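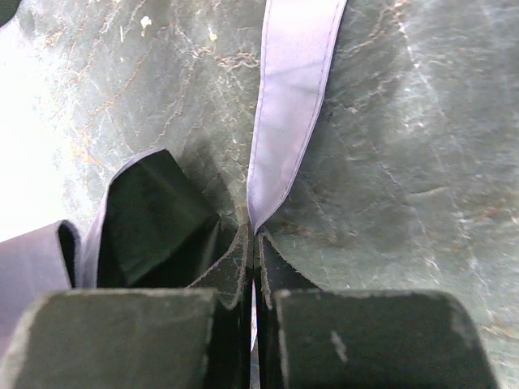
Speaker notes, Session 7: Teaching Cloth Handling by Remote Control
Speaker: Torquil Dunbar, Calimlim Laboratory

Opening (slide 1)

Good afternoon, and thank you to the Lalthorpe Institute for the invitation. I will speak this afternoon on behalf of the demonstration group at Calimlim. Our subject is the collection of human demonstrations for two-armed handling of garments and other thin fabrics. The work began in July as part of the Bravero program and is still under way.

Pause for the chair's announcement regarding the Friday workshop.

Why cloth (slides 2 to 4)

A rigid part keeps its shape when it is grasped. Fabric does not, and the operator must decide where to take hold while the material is still settling. We considered writing these decisions down as rules. After several weeks we set that plan aside and asked our operators to perform the task themselves through the remote station, with every motion of the arms recorded.

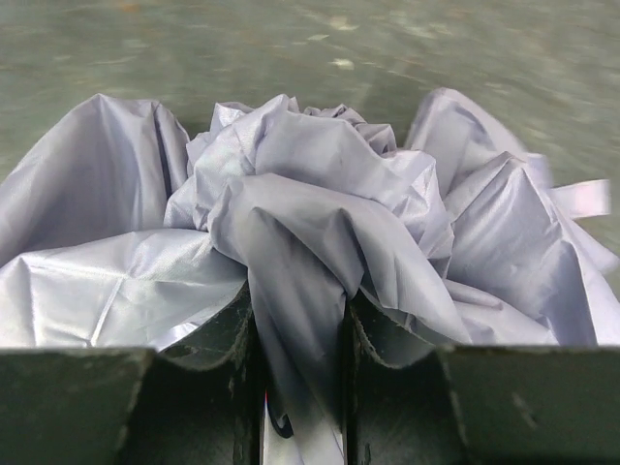
The recorded set now holds 2,000 demonstrations, of which 247 were set apart for testing. Each operator completes a training period before any of his or her work is kept. During that period the supervisor reviews the grasp points, the speed of the lift, and the moment of release.

If asked about guiding the arm directly by hand: we used this method in the first phase. It gave good results with one arm. With two arms, a single person could not guide both with enough care, and the operator's own hands often blocked the wrist camera.

The remote station (slides 5 and 6)

The station, known internally as Plurkivex, gives the operator one handle for each arm. Closing the handle closes the fingers. The operator works from the wrist camera views and a fixed overhead view. Sessions are limited to 64 minutes, followed by a required break. 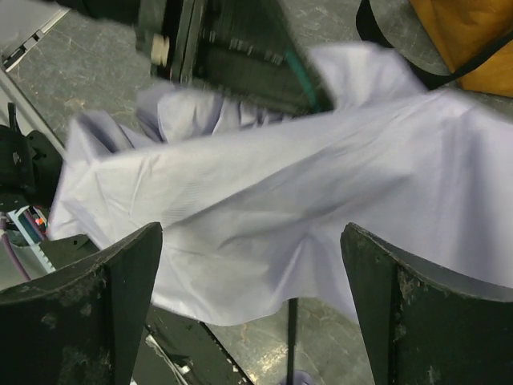 Passing fabric from one arm to the other remains the most difficult skill to teach. New operators tend to release with the first arm too early. We instruct them to close the second gripper, wait, apply a slight pull, and only then open the first. Demonstrations with a failed pass are kept and labeled, as they have proved useful in training.

Camera placement (slide 7)

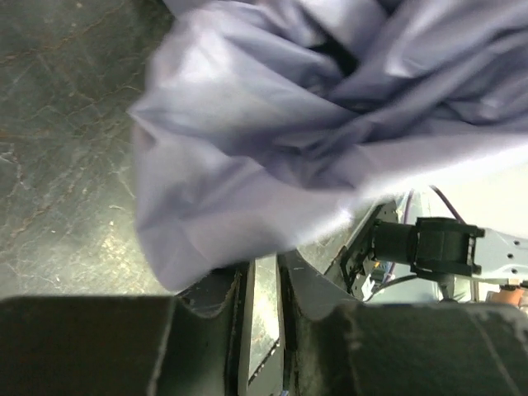 The placement of the wrist camera determines much of what an operator can judge. We require that both fingertips remain in view at all times. On this slide, please draw attention to the right side, where the black wrist assembly of the second arm is partly behind the fabric. An operator relying on this view alone would have to infer part of that arm's position, and for this reason the overhead view stays open throughout the session.

Closing (slide 8)

Thank the operators by name from the printed list. Questions on data access should be directed to the Bravero program office.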